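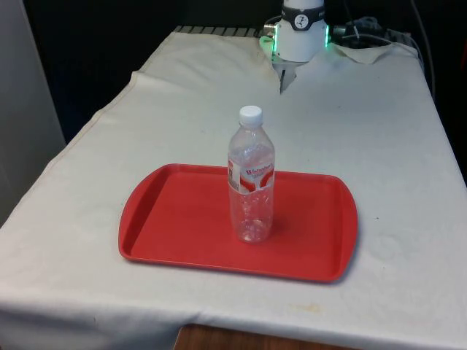
铺有白色桌布的桌面，中央为红色塑料托盘，托盘内立放一只带白色旋盖的透明塑料瓶。

桌布、托盘与塑料瓶的日常养护须知

斯托杜盖特（Stodulgate）生活服务中心　家务指导组编
适用范围：中心各楼层公用厨房、茶水间、活动室，亦可供住户家中参照

一、编写说明

本须知根据中心《公用房间使用规定》第二章整理，供值班人员及住户查阅。旧版中有关台面清洁的内容分散于三份通知，查找不便，现予合并。条文由雅雷莉·哈拉米略（Yareli Jaramillo）起草，洗涤部分由格里戈雷·埃内（Grigore Ene）审订。旧版通知自本须知张贴之日起停止使用。

须知所称“桌布”，指白色或浅色的可水洗织物桌布；一次性纸质桌布及塑料膜桌布不在此列。所称“托盘”，指塑料制、四周带凸起边沿的平底托盘。所称“塑料瓶”，指市售瓶装饮用水的透明瓶身。

二、桌布的铺设

1. 铺设前应将桌面擦净并完全晾干。桌面残留的水分会透过织物，干燥后形成水印，在白色桌布上尤为明显。

2. 桌布正面朝上，先对齐前沿，再向后推平。前沿及两侧应自然下垂，垂幅以不触及座椅坐面为宜。后沿如有余量，可整齐向下折入一层，不宜随意堆叠。堆叠处容易积灰，也容易使靠后放置的器皿倾斜。

3. 轻微折痕可用手掌自中央向四周抚平。折痕较深的，可用喷壶在距布面一臂处均匀喷少许清水，抚平后静置，待干后再摆放物品。不得在桌面上直接使用熨斗。

4. 电器线缆不应压在桌布之下。须从桌边经过的线缆应理顺后沿桌侧固定，并避开人员走动的一侧。更换桌布前，应先将线缆移开，切勿连同桌布一并拉扯。

5. 圆桌及折叠桌的桌布应使用布夹固定。布夹存放于茶水间第二层抽屉，用毕放回。

三、污渍的处理

白色桌布上的浅淡污渍常被忽略，经高温烘干后往往难以去除。值班人员每日收桌时，应在自然光或明亮灯光下查看一遍，桌沿与就座位置附近为重点。

茶渍、咖啡渍：先以干布吸去多余液体，再用冷水自污渍背面冲洗，涂抹中性洗涤剂，静置后搓洗。陈旧茶渍可用氧系漂白剂浸泡，水温及时间以产品标签为准。

油渍：撒少量玉米淀粉或小苏打吸附，轻轻刷去粉末，再以餐具洗涤剂局部处理。油渍未除净之前不得烘干。

果汁、酱汁：应尽快以冷水冲洗。带有番茄或浆果成分的污渍，可在冲洗后滴少许白醋，随即漂净。

蜡烛油：待其凝固后用钝器刮除，余下部分以吸水纸上下夹住，低温熨烫，使蜡质转入纸中。此项操作须将桌布取下，在熨衣板上进行。

不明污渍：一律先用冷水，后用中性洗涤剂。未确认污渍来源时不得使用热水，蛋白质类污渍遇热会凝固于纤维之中。

含氯漂白剂与白醋、洁厕剂等酸性用品混合会产生有毒气体，严禁同时或先后未经漂净即行使用。使用漂白剂时应佩戴手套并打开窗户。

四、洗涤、晾晒与收存

1. 桌布应与深色衣物、厨房抹布分开洗涤。机洗时投放量不宜超过滚筒容积的三分之二，以免漂洗不净。

2. 棉质及棉混纺桌布可用温水洗涤；带花边或刺绣的，应装入洗衣网，选择轻柔程序。

3. 取出后随即抖开，沿布边拉直，对折悬挂晾晒。晾至略带潮气时熨烫，效果最佳。

4. 收存时宜卷不宜折。可将桌布卷于硬纸筒上，外裹一层旧棉布，横放于柜内。确需折叠的，每隔一段时间应更换折线位置，避免同一处纤维长期受力而发黄、断裂。

5. 不得以塑料袋密封存放尚未干透的织物。雨季期间，尤其是八月，柜内应放置干燥剂，并定期开柜通风。

公用桌布统一存放于136号储物柜，领用与归还均须在柜门登记表上签字。发现破损的桌布，应单独放入柜底布袋，由家务指导组决定修补或改作擦拭用布。

五、塑料托盘的使用与清洁

浅色桌布上放置饮品时，建议使用带边沿的托盘承托。凸起的边沿可以阻挡少量溢出的液体，也便于将多件物品一次移走。红色等深色托盘与白色桌布对比明显，较易辨认边界，适合视力欠佳的住户使用。

1. 放置位置：托盘应平放于桌面内侧，长边宜与桌沿平行，任何一边均不得悬出桌外。托盘下方的布面应事先抚平。

2. 承放物品：较高的瓶、壶应放在托盘中部或靠近中部处，低矮器皿可置于周围。瓶、壶不应紧靠托盘边沿，以免移动时倾倒。端起托盘之前，瓶盖应当旋紧。

3. 温度：未标明耐热的塑料托盘，不得直接放置刚离火的锅具或热壶，须另加隔热垫。

4. 日常清洁：每次使用后以温水和中性洗涤剂清洗，用软布擦干。转角及边沿内侧最易积存糖分和茶垢，可用软毛旧牙刷刷洗。不得使用钢丝球或粗颗粒去污粉，划痕一经形成，便会藏纳污垢。

5. 染色与异味：深色托盘首次使用前应单独清洗，并以白色湿布擦拭盘底查看有无脱色。有脱色者不得直接置于白色桌布之上。托盘有异味时，可用小苏打调成糊状涂抹，静置后冲净，置于通风处阴干，避免曝晒。

6. 叠放：托盘须完全干燥后方可叠放，盘与盘之间宜垫一张吸水纸。

六、塑料瓶的处置与再利用

一次性饮用水瓶不建议反复灌装饮用。瓶口及瓶身的棱纹处不易洗净，长期使用容易滋生细菌。瓶身已变形、发白或有异味的，应即行回收。

回收前请按下列顺序处理：倒净余液；以少量清水冲洗；撕下可剥离的标签；压扁瓶身；旋回瓶盖。瓶盖是否与瓶身一同投放，以所在地区的回收规定为准，中心回收箱接受带盖投放。

洗净晾干的塑料瓶可作下列用途：

浇花。在瓶盖上以烧热的针扎数个小孔，装水后倒置轻压即可。扎孔应由成年人操作，并注意通风。

收纳细绳。剪去瓶底，将线团放入，绳头由瓶口引出，剪口处以胶带包边，防止割手。

漏斗。沿瓶肩剪下上半部分，倒置使用，适合分装小苏打、洗衣粉等干燥用品。用于清洁用品的漏斗不得再接触食品。

抽屉分隔。剪取瓶身下部，可盛放纽扣、别针等小件。

严禁以饮料瓶分装漂白剂、除垢剂、煤油等危险液体。此类物品应保留原包装，并置于儿童无法触及之处。

七、公用桌面的收整次序

每日最后一位使用者应按下列次序收整桌面：

先将瓶、杯等移至托盘内，再将托盘整体移离桌面；
以软刷或干布将碎屑扫入簸箕，不得抖落于地面；
查看桌布有无污渍，有则取下送洗，无则抚平后留用；
清洗托盘，擦干后放回架上；
检查桌边线缆，暂不使用的应盘好放置；
在值班簿上注明时间并签名。

八、常见疑问

桌布多久应清洗一次？
公用桌布每周至少更换一次，有明显污渍时随时更换。家庭使用可视情况而定。

桌布泛黄应如何处理？
可用氧系漂白剂温水浸泡后再行洗涤，并增加一次漂洗。泛黄多由洗涤剂残留引起，减少投放量通常会有改善。

托盘在桌布上滑动应如何处理？
可在托盘底部加垫一层薄硅胶防滑垫。不宜使用双面胶，胶痕难以从织物上清除。

九、附则

住户自备的桌布及托盘可在公用房间使用，但应标明姓名，使用后自行带回。对本须知有修改意见的，请填写意见单，投入101室门外信箱，或拨打中心内线2544。

本须知由家务指导组负责解释。

斯托杜盖特生活服务中心
2018年12月6日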